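Skotcombe Water District - Residential Water Hardness and Softener FAQ

Last revised 21st April

Which addresses does this page cover?
All metered residential accounts in Skotcombe, Loscombe and the Uston annex. Accounts on the Tomaszewski Road well are supplied separately and have different figures. If your account number begins with T, use the T-series sheet at the billing office.

How hard is the water?
The treated supply averages 200 milligrams per liter as calcium carbonate. Divide by 17.1 to convert to grains per gallon, the unit printed on most softener controls. The result is 11.7, and most people enter 12. The Uston annex receives a blend and measures 109 milligrams per liter, or 6.4 grains.

Does the figure change during the year?
Slightly. The January sample is normally the highest, when the reservoir share of the blend is reduced. The change is too small to justify resetting a softener.

Is hard water a health concern?
No. Calcium and magnesium are not regulated as contaminants in drinking water. The effects are on plumbing, water heaters, soap use and glassware.

Do I need a softener?
The district does not require or recommend one. Households with tankless heaters should check the warranty, as many manufacturers set a hardness limit. At the Uston figure, annual descaling is often enough.

What size softener should I buy?
Multiply gallons used per day by grains of hardness. A household using 200 gallons a day at 12 grains removes 2,400 grains daily. Multiply that by the number of days you want between regenerations, normally seven or more. Use the capacity at the low salt setting for comparison. The large number on the box is usually the capacity at maximum salt, which is an inefficient way to run the unit.

How do I find my daily use?
Your bill shows use in units of 100 cubic feet. One unit is 748 gallons. Multiply units by 748 and divide by the days in the billing period. Leave out summer bills if you irrigate - outdoor taps should be piped ahead of the softener.

Should the valve be timer or demand type?
Demand. A timer valve regenerates on schedule whether or not water was used. Demand valves meter the flow and regenerate when the set capacity is reached. Timer valves already in service may stay in service.

How much salt will it use?
Typical use for the Skotcombe figure is about 18 pounds per week on a timer valve and less on a demand valve. Keep the salt level above the water line in the brine tank. Pellets and solar crystals are both acceptable. Do not use rock salt in a tank without a grid plate.

What is a salt bridge?
A hard crust across the brine tank with a gap beneath it. The tank looks full but no salt dissolves. Press down gently with a broom handle. Do not strike the tank wall.

Where may the drain line go?
To a floor drain, laundry standpipe or utility sink, with an air gap of at least 1.5 inches. Direct connection to a sewer line is a cross-connection and will fail inspection. Discharge to a storm drain is prohibited.

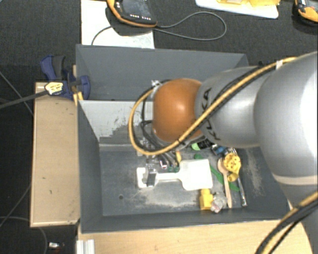
How should the drain tubing and power cord be secured?
Drain tubing moves when the valve opens under pressure, and a line that is only pushed into a standpipe can work its way out. Clamp it at the valve and again at the standpipe. Leave some slack at the valve head so that the cover can be lifted for service. The same practice applies to cable on machinery: the thick yellow-tan cable on the KUKA arm loops out beside the orange joint cover, with a fastening where the loop meets the cover and white tape wrapped around the cables farther along. Keep the power cord out of the drain path and do not run it through the bypass handles.

Can I drink softened water?
Most people can. Sodium rises in proportion to the hardness removed. Customers on a restricted diet should ask their doctor, or leave the kitchen cold tap unsoftened.

Is there a rebate?
Yes, for replacing a timer valve with a demand valve rated at 4,000 grains or more per pound of salt. Submit the receipt and the model plate number with form S-2. Rebates appear as a credit on the second bill after approval. Rental units are not eligible.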